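## 4 软装吸声与玻璃面反射的室内声学分析

前一节给出了围护结构各面的吸声系数取值。本节讨论可移动软装与地面饰材进入声场之后，休息区混响时间与语言清晰度的变化，并说明计算值与实测值之间的偏差来源。分析对象为 Balleo、Jarman 与 Callmont 三处办公建筑中的公共休息区，共 3 个测点组。三处均对办公人员开放，使用时段相近，功能以短时交谈、候访和午间休息为主。

### 4.1 计算模型

混响时间采用赛宾公式作为初算依据：

$$T = \frac{K V}{A + 4mV}$$

式中，$V$ 为房间容积，$A$ 为室内总吸声量，$m$ 为空气吸收系数，$K$ 为与声速有关的常数。室温按 20 ℃ 取值。总吸声量分为三部分：

$$A = \sum_i \alpha_i S_i + \sum_j A_j + n A_p$$

右端第一项为各界面吸声量之和；第二项为家具等离散物体的等效吸声量；第三项为在场人员的吸声量，其中 $n$ 为人数，$A_p$ 为单人等效吸声量。办公休息区的人数随时段波动较大，第三项在不同工况下单独计入，不并入家具项。

家具项的取值是本节的主要困难。常用手册给出的座椅吸声数据多来自观众厅，测试时座椅成排布置，坐垫为织物包覆。休息区沙发的体量、包覆材料和摆放方式与此不同。直接套用织物座椅数据，会在中高频段高估吸声量。皮革包覆层的透气性通常低于织物，声波较难进入内部填充层，高频入射声能的较大部分在表面被反射；低频段则可能因面层与填充层共同形成的薄膜振动而产生一定吸收。因此，同一体积的沙发，其吸声频谱可因面层不同而表现为两种趋势。

拉扣造型对上述过程的影响体现在两个方面。其一，拉扣点将面层压向骨架，改变了面层张力的分布，使薄膜共振峰展宽。其二，凸起与凹陷交替的表面在高频段具有一定的散射作用。若将此类沙发简化为平整长方体，几何声学模型中的散射系数需要人工上调，否则早期反射声的方向性会被夸大。

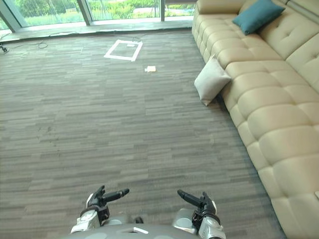 **图 3** 浅奶油色拉扣皮革转角沙发，靠背较高，座垫与靠背均呈软包方格状起伏。

图 3 所示形式在建模时按靠背、座垫与前裙三个部分分别赋值。靠背按竖向面处理，座垫按水平面处理，前裙下缘与地毯相接，不再计入底部空腔。转角沙发的等效吸声量与摆放位置有关：靠近刚性界面时，低频段受驻波声压分布影响较明显；远离界面时，背面参与声能交换，等效暴露面积增大。为避免重复计数，被沙发遮挡的地面面积从界面项中扣除。

### 4.2 地面与外窗的组合效应

三处休息区的地面均为满铺块毯，外窗占外墙面积的比例较高。二者在频谱上呈互补关系。块毯的吸声集中于中高频，低频几乎不起作用；大面积玻璃在低频段因板振动产生少量吸收，在中高频段近似为全反射面。仅从总吸声量判断，两者相加后频谱较为平缓。但赛宾公式以扩散声场为前提，而休息区的吸声材料集中在地面一侧，竖向吸声与水平向吸声不均衡，扩散条件难以成立。

其结果是，竖直方向的声能较快衰减，水平方向的声能在玻璃面与对侧墙面之间往复反射，衰减曲线出现双斜率。按初始衰减段拟合得到的早期衰减时间明显短于按后段拟合得到的混响时间。若只报告单一混响时间，读者可能据此认为室内过于活跃，而实际交谈的主观感受介于二者之间。

块毯的使用状态也需要考虑。长期踩踏会使绒面倒伏，孔隙率下降，高频吸声系数随之降低。局部磨损或擦痕在面积较小时对总量影响有限，但若出现在测点附近，会对该点的首次地面反射产生可察觉的影响。条纹类图案便于遮掩污渍，同时也使目测判断绒面状态变得困难，现场应以手触或厚度规复核。

块毯的铺装方向在声学计算中不作区分。其背衬类型则应记录：带弹性背衬的块毯在中频段的吸声高于硬质背衬，对脚步声的撞击隔绝也更为有利。三处建筑的背衬资料由物业方提供，Jarman 一处的资料缺失，计算时按硬质背衬取值，结果偏于保守。

窗下低矮窗台的处理方式对中频反射有一定作用。窗台顶面与玻璃构成直角反射体，可将部分声能折返至座位区。在几何声学模型中，窗台宜单独建面，不宜并入外墙。室外绿植对室内声场无直接影响，但在主观评价中与受访者的安静感有关，因而在问卷中作为协变量记录，详见 4.4 节。

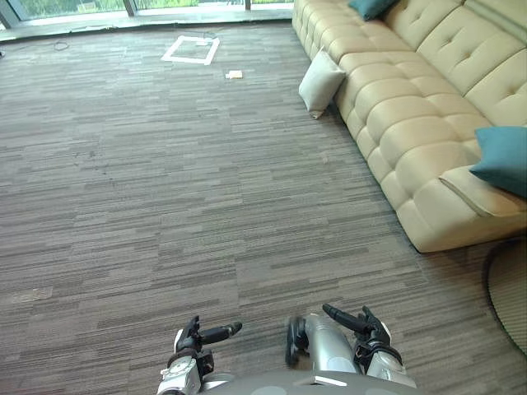

### 4.3 测量方法

脉冲响应采用扫频信号激励，由全指向声源发出。声源高度取坐姿口部高度，传声器高度取坐姿耳部高度。每处休息区布置多个声源与接收点组合，接收点与任一反射面的距离不小于最低分析频带四分之一波长，受家具限制无法满足时在记录中注明。测量在办公时段结束后进行，空调系统保持运行，以反映实际背景噪声条件。

后处理使用 Semodo 软件完成，步骤如下：

1. 对原始录音作反卷积，得到脉冲响应；
2. 按倍频带滤波，并对噪声尾段作截断补偿；
3. 反向积分得到衰减曲线，取衰减 20 dB 的区段作线性拟合，外推得到混响时间；
4. 计算早期衰减时间与语言清晰度指标；
5. 对各接收点结果作空间平均，同时保留单点结果，用于检查局部异常。

拟合区段没有取得更长，原因在于空调噪声限制了低频段的有效动态范围。对于双斜率特征明显的测点，另以双指数模型拟合，并给出转折点对应的时刻。若双指数模型的残差与单指数模型相比无明显下降，则仍采用单指数结果。

软装吸声量由对比法获得，即在移出沙发与保留沙发两种条件下分别测量，由混响时间之差反算等效吸声量。该方法的误差在吸声量较小的频带被放大，因此低频段的反算值只用于判断趋势，不作为设计取值。Callmont 一处的沙发无法整体移出，改为在室内集中堆放后测量，所得结果不与另外两处合并平均。

### 4.4 主观评价

问卷由 Zamfira Bălan 设计并组织发放，共回收有效答卷 610 份。问题涉及交谈是否费力、是否担心谈话被邻座听清、对背景噪声的接受程度以及对整体安静程度的评分。答卷同时记录座位朝向、与外窗的相对位置和停留时间。停留时间不足 20 分钟者单独编组，这部分受访者多为候访人员，对声环境的注意程度与长时间停留者不同。

统计分析采用有序逻辑回归。因变量为安静程度评分，自变量包括早期衰减时间、混响时间、背景噪声级、座位与外窗的相对位置及窗外景观类型。早期衰减时间的解释力高于混响时间，与 4.2 节关于双斜率衰减的判断一致。背景噪声级的影响显著，但在三处建筑之间的差异较小，不足以解释评分的组间差别。

座位位置的影响较为复杂。靠窗座位的客观清晰度指标略高，受访者对私密性的评分反而较低。玻璃面的强反射提高了邻近座位之间的语言可懂度，对本组交谈有利，对谈话私密性不利。转角沙发内侧的座位受高靠背遮挡，私密性评分高于外侧，该趋势在 Balleo 最为明显。遮挡效果取决于靠背顶缘与坐姿耳部的高差，对于低频声，绕射使遮挡基本失效。

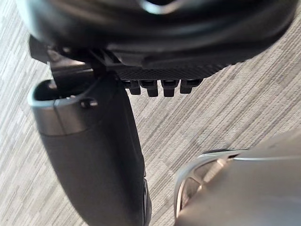
景观变量的系数为正，窗外可见绿植的座位评分偏高。由于景观与靠窗位置相关，模型中存在一定共线性，方差膨胀因子虽在可接受范围内，该系数仍不宜作因果解释。若要分离两者，需在相同座位上改变景观条件，例如以遮阳帘开闭作为对照，本研究未设置此类工况。

### 4.5 偏差讨论

计算值与实测值在中频段吻合较好，在低频段和高频段均有偏差，且方向相反。低频段计算值偏长，可归因于轻质隔墙与吊顶空腔的附加吸收未完全计入。高频段计算值偏短，主要来自两点：一是块毯取值对应新铺状态，未反映使用后的绒面倒伏；二是皮革面层的高频反射被低估。将皮革沙发的高频取值由织物数据改为对比法反算值后，高频偏差减小，但没有完全消除。

散射系数的选取对早期衰减时间影响较大，对混响时间影响较小。将拉扣表面按平整面处理时，座位区的早期反射声能集中于少数方向，计算所得清晰度在相邻接收点间起伏过大，与实测不符。提高散射系数后，起伏减弱。需要指出的是，散射系数在此实际上起到了调参作用，它同时吸收了茶几、灯具等未建模物体的影响，不能视为拉扣表面自身的物理量。

空间平均同样可能掩盖问题。Jarman 一处的平均混响时间与目标值接近，但玻璃面与对侧墙面之间的若干接收点存在颤动回声，单点脉冲响应中可见等间隔的峰值序列。对该处而言，在对侧墙面布置少量吸声或散射构件，比继续增加地面吸声更为有效。相应的布置方案及其参数敏感性在第 5 节给出。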